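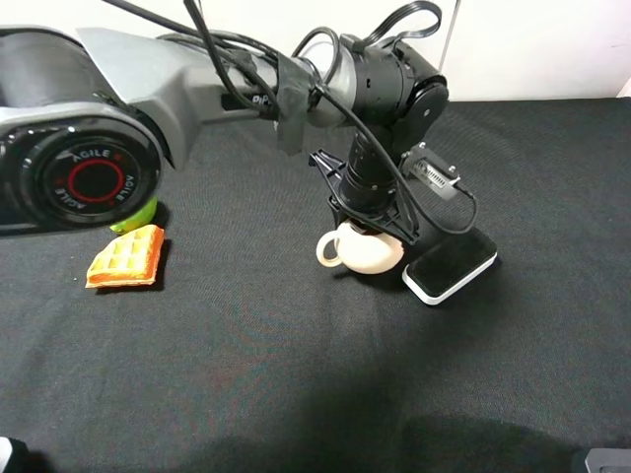

Small Teapot

2022-09-04
By the keeper of the Soltov Tableware Pages

A small teapot is a teapot meant for one or two drinkers, with a rounded body, a lid, a spout and a looped handle. It's the entry on these pages I get the most mail about, so I've rewritten the whole thing and put in a lot more on handles (you asked!). I'm mostly talking about the plain cream ceramic kind, the sort you find in cupboards, thrift stores and at the back of office kitchens, though most of this goes for glass and metal ones too.

Size

There's no agreed line between a small teapot and a regular one. I draw mine at 400 ml, filled to just under the lid, and I've had letters telling me that's far too generous and others telling me it's stingy. Anything up to that size gives you 2 modest cups. Past that I start calling it a family pot, and it gets its own entry.

Sellers don't help here. Some measure to the brim and some measure to the bottom of the spout opening, and those can be very different amounts of tea. If the number matters to you, fill the pot from a measuring cup at the kitchen sink and see where it starts running out of the spout. That's your real capacity.

Shape

The classic body is squat and round, a little wider than it is tall. People will tell you the round shape is for the leaves, to let them swirl around, and maybe so, but I've brewed in tall pots and square pots and I can't say the tea knew the difference. What a squat body does do very well is sit there. It has a low center of gravity and a decent footprint, and on a cloth with a few wrinkles in it I'd much sooner have a squat pot than a tall one.

Round bodies also keep their heat a little better for their size, at least in my kitchen. I wouldn't make too much of it with a pot this small. It cools fast whatever you do, and the answer is to drink it.

Handle

Okay, handles! The one you'll see most is the side loop, a ring of clay joined to the body at the top and bottom, straight across from the spout. On a big pot you get your whole hand through it. On a small one you're down to a finger or two, and your thumb goes on top to steady things. I like a loop that stands well out from the body, with enough air in it that my knuckle doesn't touch the hot side.

There are two other kinds worth knowing:

- The overhead handle, which arches over the lid. It looks lovely and it's a pain when you're trying to put leaves in.
- The side stick, a straight handle set at a right angle to the spout. You pour by tipping your wrist. It's wonderful once you get used to it, and awkward for left-handed people unless they find one made the other way around.

I pick a pot up by the loop when it's full and by the body when it's empty and cool. The joins are where a handle lets go, so before buying a secondhand pot I run a fingernail along both of them. A hairline there means I put it back on the shelf, no matter how pretty it is.

Glaze and color

Cream and off-white are the usual colors, and I never get tired of them. A cream pot goes with everything, and it looks especially good on a dark cloth. A charcoal tablecloth is what I'd pick every time over a white one, where a pale pot just sort of melts away. If you want some color on the table, let it come from the food, a lime or a waffle or whatever's going.

Shiny glazes wipe clean with almost no effort. Matte ones hold on to tea stains, particularly under the spout, where there's always that one drip. A paste of baking soda and water takes most of it off.

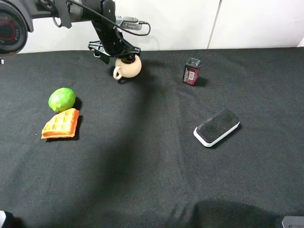
Setting one out is easier if you give it more room than you think it needs. I leave a hand's width on the handle side so there's space to reach in and lift, and I keep the spout turned away from anything that would mind a splash. Small things are forever migrating toward a teapot: little boxes, fruit, the board eraser if it's that kind of room. Push them back before you pour.

Pretend tea

I had a separate entry for this and it was three lines long, so I've folded it in. A small teapot is a natural for a play tea party, being close to the right scale for a child's hands and for toy food. A toy waffle is a favorite of mine to put beside one, with those neat square pockets (where else would the pretend syrup go?). Ceramic can break, of course, so for very little kids I'd go with tin or plastic and save the good pot until they're older.

Brewing in a small pot

Warm it first with a splash of hot water and pour that out. Then one spoonful of leaves per cup, and no extra spoon "for the pot," which I think is far too much at this size. For black tea I use water at 95 degrees Celsius. Green tea wants it cooler. Pour all of it out once it's ready, because leftover tea sitting on leaves gets bitter in a hurry.

Names and makers

In the Erker listings these are called one-cup pots, which confuses everybody since they hold more than that. Janjua sells its version as a bedside pot. Cetetti used to print a capacity on the base and then stopped, so if yours has one, it's from the earlier run. On these pages the small teapot is item 3767, and you can use that number to find the related entries on lids, cozies and strainers. The strainer one is badly out of date, I know, and I'm hoping to get to it by December.

See also: Family pot; Lids, loose and chained; Table cloths, dark; Toy food

Contact the Soltov Tableware Pages | © 2022 Soltov Tableware Pages | Back to top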